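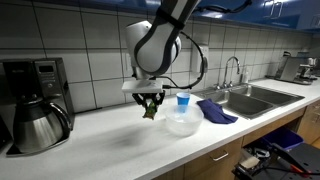
*Test kitchen, main worktop, with bowl.*

September 7, 2024

**Salting trials for the winter kraut, second series**

The purpose of this series is to establish whether the lower salt rate proposed for the Ramska cabbage can be adopted before the December production. The first series was abandoned when the cellar temperature could not be held, and its readings should not be carried forward.

Four crocks were filled this morning. Two received salt at the usual rate and two at the lower rate, weighed against the shredded cabbage and not against the whole heads. Colleagues are reminded that the earlier notebook used whole-head weight throughout, so the percentages on those pages appear lower than they were.

The Cisby heads were noticeably drier than the Ramska and gave very little brine after the first pressing. They were left under weights for 44 minutes and pressed again. The brine then covered the cabbage in all crocks, though only just in crock 3, which has been topped up with a small quantity of boiled and cooled salt water. The addition is entered on the crock label.

Caraway was omitted. It was included last year at the request of Núñez, our principal stockist, and made it difficult for the tasting panel to judge sourness on its own. It may be restored once the salt rate is settled.

The Enine meter was calibrated before use and again afterwards. The second calibration showed a slight drift, and today's acidity readings should be treated as provisional. A replacement probe has been requested. Until it arrives, paper strips are to be used alongside the meter and both results written down.

Crocks are stored on the lower cellar shelf, lids on, water seals filled. Seals are to be checked each morning and the level restored where necessary. Surface growth is to be noted before it is removed, with its colour and extent. Crocks should not be opened for tasting during the first 2 weeks.

Outstanding:

- Confirm the delivery date for the remaining Ramska heads.
- Copy the shredder blade setting from the old notebook (it is missing from the current sheet).
- Order labels that withstand damp.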